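Home » Notes » Household
Apr 20, 2018

Keeping a Household Through the Spring Change of Season
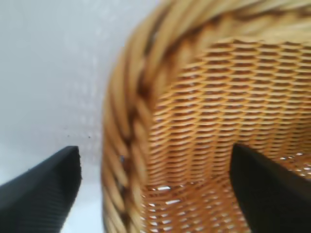

Why the linen closet comes first

Each spring I set aside a weekend to review the contents of the house. Readers of these notes will know that the work was once done in December, when the family was at home and could be asked to help. That arrangement was given up after two years. The rooms were cold, the light was poor by four in the afternoon, and guests were expected.

The linen closet is now the starting point. Sheets are taken down, unfolded and held against a window. Thin places show at once. Anything worn through at the center is cut down for pillowcases or cleaning cloths, and the remainder is washed, dried outdoors where the weather permits, and returned to the shelf with the oldest pieces on top so that they are used first. Wool blankets are aired for a full day before storage. I do not use mothballs. Cedar blocks, sanded lightly once a year, have been sufficient in this house.

Papers and receipts

My neighbor Adelino Vilela kept the accounts of a small shipping office for 40 years, and his advice on household papers has been adopted here without change. Current bills are kept in one folder. Guarantees and instruction booklets are kept in a second, and a booklet is discarded on the day its appliance leaves the house. Tax records go into a box marked with the year. He permits no folder labeled "Miscellaneous," and I have come to agree with him, although one did exist under the telephone table until last week.

The kitchen

Spices were reviewed on Sunday morning. Of the jars on the rack, 9 were well past their date, including a ground ginger that predates our move to Stusurham. They have been replaced in smaller quantities from Bennani, the grocer on the corner, where Mohcine Tahiri will weigh out 100 grams of anything on request.

The pantry shelves were lined with fresh paper. The flour is now kept in lidded tins, and the dried beans have been moved to the lower shelf, where the children can reach them for soup.

Matters left for next month

The hall cupboard has not been opened. The bicycle pump is still missing. Curtains in the two front bedrooms are to be taken down and washed in the first dry week, and the rods should be wiped at the same time.

Filed under: Household, Seasons
Previous: On the Repair of Umbrellas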